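Intro to Interior Drawing, Handout 4: Perspective without tears
7 February 2018

OK, so last time we did flat plans, and most of you were happy with those (me too, I love a plan). Today we make things go back into the page. Please have a soft pencil, an eraser and a long ruler with you. If you bought the Ellness pad from the supply list, use the smooth side.

Start with the horizon line. It's your eye level, that's all it is! Sit down and it drops, stand on a chair and it goes up with you. I want it drawn first, lightly, all the way across the sheet, before you even think about furniture.

Next comes the vanishing point. In one-point perspective you're facing something square on, and all the edges running away from you head for one spot on the horizon. Edges that run left to right stay level. Uprights stay upright. I still catch people tilting the uprights in week 10, and I will come over and fuss about it.

Now for depth, where everybody guesses. Say you've got a floor of square tiles. The rows get shallower as they go back, but by how much? Draw the front row, then run a diagonal from the front corner through the first tile and keep going. Wherever it crosses one of your receding lines, that's the next row. I learned this from the old Prakden workbook and I've never found a quicker way - the copy in the studio is falling apart, so be gentle with it.

Tables are just one big tile on legs. The near edge is long, the far edge is short, and the sides lean in. Beginners nearly always make the top too deep, as they know how long the table really is and draw that instead.
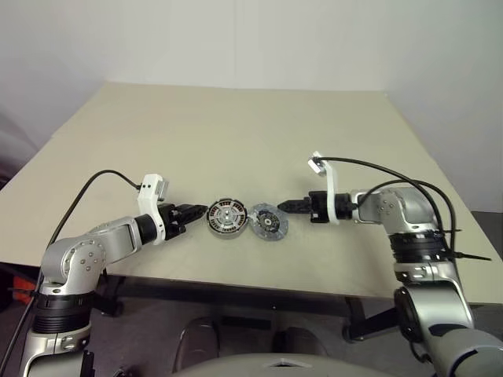
Fig. 3. Tabletop from one short end. The sides draw closer together toward the wall.

For homework, draw your own kitchen table or desk from the short end, twice, once sitting and once standing. Keep the construction lines in, I want to see them! Reading is the Hindar chapter on eye level, pages 18 to 66, but you can skip the bit on staircases. We'll do those in March, along with two-point.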